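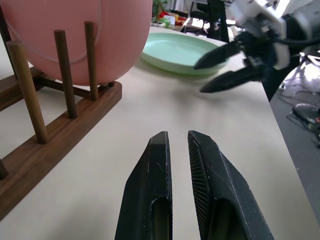 Brakar trial group, January meeting, 2 pm

1. Minutes of the last meeting
Agreed, with one correction: the Oltero quote was for the two-arm kit and included the spare fingers.

2. Oltero kit under review
A very good month! The group is delighted with how quickly the kit can be taught a new job - the dish rack task went from first try to a full set of some 100 recorded runs. The ridged finger pads were much liked. Plates are still harder than bowls when they lie flat, and Matar have been asked if a thinner fingertip is on offer.

3. Cavix software
Version 3 is a big step up and the replay screen is a joy to use. Saving is slow on long runs. To be raised with Cavix support.

4. Decision
Trial extended by 2 months, all in favour. Cutlery to be tried next, then cups.

5. Actions
Ask Matar for fingertip prices.
Send Cavix the slow save logs.
Book the room for the February meeting, same time.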